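Tawhiri hand service – speaker notes, Brevton, March 22, 2022

Slide 1. Say who I am and that Carleen takes pricing questions at the end. Keep it short.

Slide 2. What Cana is. A rental plan for the Tawhiri hand: the hand, the mounting plate, and a swap if a joint fails. Minimum term 2 months. Britetdale has been on it the longest.

Slide 3. Numbers. 328 hours on the Britetdale unit between service visits. Over 3000 grasps logged in that time. Mention that the log comes with the plan – people always ask.

Slide 4. What we don't like. Setup guide is thin. Cable routing is left to the customer. Noeline Ruawai has a rewrite coming in April. Don't promise a day.

Slide 5. Tray work.
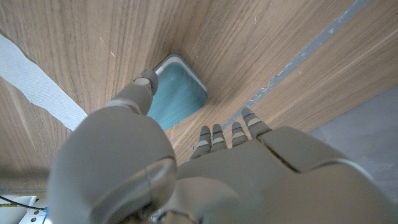
Tray handling is what most shops want to rent the hand for, so slow down on this slide. Shallow trays are harder than boxes. Point out the thumb over the corner of the blue tray, with the four fingers side by side and close to the wood. Then talk about thumb angle and how it is set in the software.

Slide 6. Cost. 800 a month, plate included. Shipping is extra. Hand over to Carleen Cartwright.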